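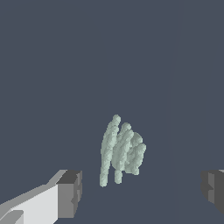

【数据采集】可变形物体夹取示范采集进入第二阶段
发布日期:2025年11月28日,星期五
供稿:Dastuter研究中心仿真与学习组

Dastuter研究中心与Totitz公司联合开展的可变形物体操作项目,日前完成第一阶段示范数据的验收,第二阶段采集工作随即启动。本阶段全部示范均在仿真环境中完成,由操作员远程引导单臂与平行夹爪接近、夹取并移动软质物体,所得轨迹供策略学习模型训练使用。

第一阶段自三月起筹备,共提交示范169条。经逐条复核,有17条因时间戳错位或末端位姿缺帧退回重采,其余已并入项目数据库。复核意见认为,第一阶段示范的动作质量总体稳定,但初始状态过于集中,多数轨迹由相近的高度和相近的夹爪开度开始。以此训练的模型在物体朝向改变后,往往仍沿原有路线下降,接触位置随之偏移。

针对上述情况,第二阶段对采集规程作出调整。每次示范开始前,由程序重新设定物体的朝向与弯曲程度,操作员不得手动复位至习惯姿态。夹爪须以张开状态进入接近段,在物体上方停顿后再行下降,停顿时长由操作员自行掌握,不作统一规定。
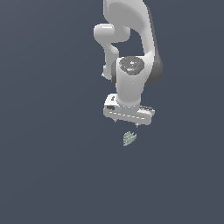
每条示范同步记录两路画面:一路为外部视角,可见机械臂腕部、夹爪与物体的相对位置;另一路为近距离视角,主要呈现两侧指端与物体表面。两路画面与关节角、夹爪开度共用同一时钟。第一阶段曾出现近距离视角滞后于关节数据的问题,经查系写盘队列拥塞所致,现已改为先缓存后落盘,操作员在每班开始时须运行一次对时脚本,并将结果附于当班记录。

仿真背景继续采用单一深色,不设台面纹理和杂物。项目组曾就是否提前引入复杂背景进行讨论,最终决定本阶段保持背景不变,先考察模型对物体形变的适应能力,背景随机化列入后续计划。Zirska平台负责轨迹存储与版本管理,各批次数据入库后不再覆盖,修订一律以新版本号提交。

关于失败示范的处理,本阶段亦有新的规定。以往夹取未成功的轨迹由操作员直接删除,现要求全部保留,并在标注栏注明失败类型,包括滑脱、夹空、单侧接触及物体过度变形。失败轨迹不进入模仿学习的训练集,单独归档,供奖励模型与异常检测使用。 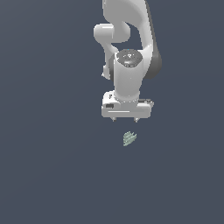

Bautista实验室在书面反馈中提出,失败类型的划分仍偏粗略,“单侧接触”一项尤其需要区分先接触后纠正与接触后直接闭合两种情形,二者对策略学习的意义并不相同;如标注阶段不加区分,日后仅凭轨迹回溯,工作量将十分可观。该反馈同时建议,操作员中途改变夹取点的示范应予单独标记,不宜与一次完成的示范混合抽样。

项目组已采纳前一项意见,标注界面将于下一批次开始前增设相应选项。后一项意见涉及抽样权重的设定,拟先以小批量数据进行对照试验,再行决定。在此之前,操作员如中途更换夹取点,请于备注栏如实填写,无须中止示范。

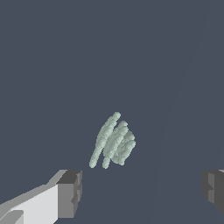
在人员安排方面,每班采集以30条为上限,达到上限后即行交接,未完成的任务顺延至下一班。规程修订前,部分班次为赶进度连续采集,后段轨迹的下降速度明显加快,停顿段缩短,给后续筛选带来不便。各班负责人应于交接时抽查2条当班示范,重点核对物体初始朝向是否与程序设定一致、夹爪开度曲线是否连续。

标注工作与采集工作分开进行,同一人员不得标注本人采集的示范。标注中如对物体变形程度判断存疑,应提交复核,不得以默认值填写。复核结论由仿真与学习组汇总,按批次向合作各方通报。

第二阶段采集规程修订版及标注说明已上传至项目共享目录,旧版文件同时停止使用。新参与采集的人员须先在练习环境中完成接近、闭合、提起和释放四项操作,练习数据不计入正式批次。账号开通及班次调整事宜,请通过项目内部系统提交申请,由仿真与学习组统一办理。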